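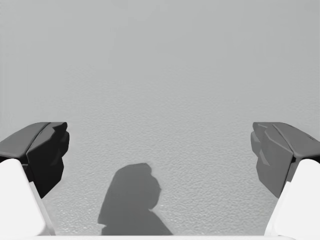

Home Tips Bench Tools Cameras Archive Contact

Comparing Grippers in Simulation Before You Buy: Bench Tips

By Firdevs Güler
Mar 5, 2020

These notes cover a comparison of two parallel-jaw grippers, the Gallora and the Grusico, run on a two-arm setup in simulation at the Tirkent workshop. The arms, cameras and controller stayed the same throughout and only the hands and their fingertip pads were swapped. The tips are in the order you will need them. Most apply to any pair of grippers, and several apply to real hardware as well.

Start with an empty work area

Load the work surface, the arms and the cameras, and nothing to pick up. Open both hands all the way and look through each wrist camera before you do anything else. You are checking three things: that both fingers are in view, that they sit evenly left and right, and that the gap between the pads is clear down to the surface.

If one pad shows more of itself than the other, the camera mount is off center or turned. Fix it in the mount file. Do not fix it by cropping the picture, which leaves the offset in place and moves it somewhere harder to find.

Save one picture per camera with the hands open and keep it with the settings. When a later run looks wrong, compare against this one first. A camera that has shifted by a couple of degrees is easy to miss by eye and obvious when you flip between two saved pictures.

Tilt the wrist and check again

A wrist camera that looks straight down sees only the surface. Tilt the hand until the far edge of the surface comes into view, then look at where that edge falls against the tops of the pads. An edge that slopes a little means the wrist has some roll left in it, or the mount does. Turn the last wrist joint by itself and watch the slope. If it follows the joint and can be brought level at the joint's zero, the mount is fine. If it is level only at some odd angle, the mount is carrying the error.

Write down the joint value at which the edge is level, for each arm. I keep these on a card taped inside the cabinet door, with the date of the last change to the mount file.

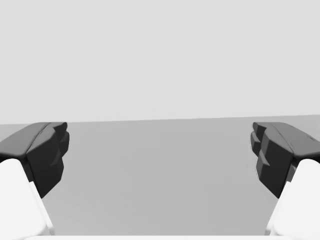

Pad shape matters more than jaw width

Stepped pads are useful on round stock and small edges, where a step can catch under a lip. On flat panels they give you a few narrow lines of contact, and the part can rock between them. A plain flat pad is better for sheet goods. The Gallora files come with both kinds. The Grusico files come with stepped pads only, but a flat pad can be drawn in an afternoon if you have the bolt pattern.

Whatever pad you use, check the contact shape as well as the visible shape. In most simulators these are separate. The visible pad may show every step and notch while the contact shape is a plain box around the outside of it. A part will then appear to be held in midair a hair away from the pad. Switch on the contact overlay, close the jaws slowly on a test block, and stop when the overlay first reports a touch. Look at the gap from the side. If there is daylight, split the contact shape into smaller blocks, one per step, until the gap closes.

Splitting costs time on every run. Do it only on the inner faces of the pads. The backs and tops can stay as boxes.

Set the shadow and surface before you judge the camera

Surface texture and shadow both change what a vision routine picks up. If your routine looks for dark shapes on a light ground, the hand's own shadow is a dark shape on a light ground, and it moves with the hand. Run the routine once on an empty surface with the hand low and see whether it reports a part. Ours did at first, on both grippers.

There are a few ways around it:

- Move the main light off to one side so the shadow falls outside the jaws.
- Soften the light and raise the overall fill.
- Mask the lower middle of the wrist picture until the hand is within closing distance.

I use the second for simulation and the third for real work, where the shop lights stay where they are. Do not turn shadows off altogether. The results look better on screen and do not carry over to the bench.

Keep a surface with some grain to it in the test set, along with a smooth one. A camera that is slightly out of focus shows it first on grain, and in a simulator a badly scaled texture gives itself away close up. If the bumps near the hand are far larger than anything on your own bench, change the texture scale before you go on.

Settle the controller before you compare anything

Both grippers were driven by the Selvanayagam controller, using the same gains on each arm. Set the gains with the heavier hand fitted and leave them alone when you swap to the lighter one. If you retune between hands you are comparing two tunings.

Closing speed should be matched at the fingertip, in distance per second. The two hands report speed as a percentage of their own maximum, and 50 percent on one is not the same as 50 percent on the other. Time a full close from open to touching and work it out from there.

Close in two stages: fast to just short of the part, then slow to contact. The slow stage should end on a force limit. Ending it on a position works until the first part that is slightly thick.

Check the reset as well. After each trial both arms should return to the same start pose and both hands should be fully open. Log the joint values at the start of every trial. On our first long run one arm began each trial a little lower than the one before it, and the drift was plain in the log well before it was plain in the pictures.

Test with a large flat panel, using both arms

Small blocks flatter every gripper. A tall flat panel does not, and it shows up errors between the two arms that a single-arm pick never will. Stand the panel upright on the center line between the arms, with one open hand on each side of it.

Use a fixed camera for this test in addition to the wrist cameras. It should look straight at the panel and see both hands at the bottom of the view. A plain, dark panel is a good choice against a pale background, since its edges are easy to measure from. A ground grid helps too. With lines running away from the camera on both sides of the panel, any sideways error in the camera position shows up as a lopsided grid.
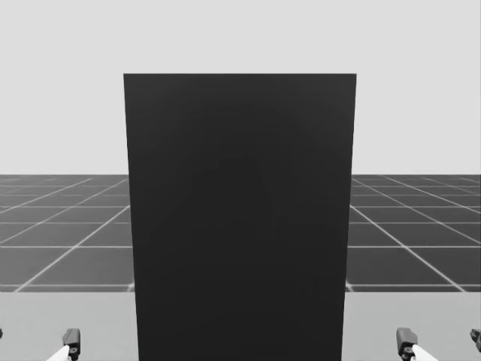
Bring the hands in at the same height and stop short of contact. Measure the distance from each inner finger to the nearest side of the panel. The two should match. If they do not, move the arm bases in the setup file and leave the panel where it is. Only when they match should you let the hands close.

Close one hand first, then the other, and log the force on both. Then repeat with the order swapped. If the panel shifts toward whichever hand closes second, the slow stage is still too fast. If it always shifts the same way, go back to the bases.

Lift straight up, hold for a slow count, and set it down. Do not tilt or carry the panel in this test. Tilting is a separate test with its own settings, and mixing the two makes the log hard to read.

How many trials to run

We ran 32 trials of each pad and hand as a first look, and threw out any setting that dropped the part early. The settings that were left went on to a long batch of 3,000. Use the same list of start positions for every hand. If the positions are drawn at random, save the seed and reuse it.

Sort the failures by kind before you total them: missed, slipped, pushed over, controller fault. A hand with a few more slips may still be the better buy if its slips go away with a flat pad. Controller faults should not be charged to the gripper at all.

What we settled on

For panels, the Gallora with flat pads. It was the steadier of the two when one hand closed ahead of the other. For small round parts the Grusico with its own stepped pads held as well as anything we tried, and at $349 a hand it is the cheaper one to crash. The long batches were finished in December and the rankings did not change from the first look.

Before ordering, check the bolt pattern on your own wrist flange and the cable exit side. Both grippers bring the cable out at the back of the hand — on the left arm this put it against our camera bracket. We turned the bracket over. A longer standoff would also do it.

Keep the setup files for each hand in separate folders, with the mount file, pad shapes, gains and the open-hand pictures together.

Contact: Tirkent Workshop Notes | Copyright 2020 Tirkent | Back to top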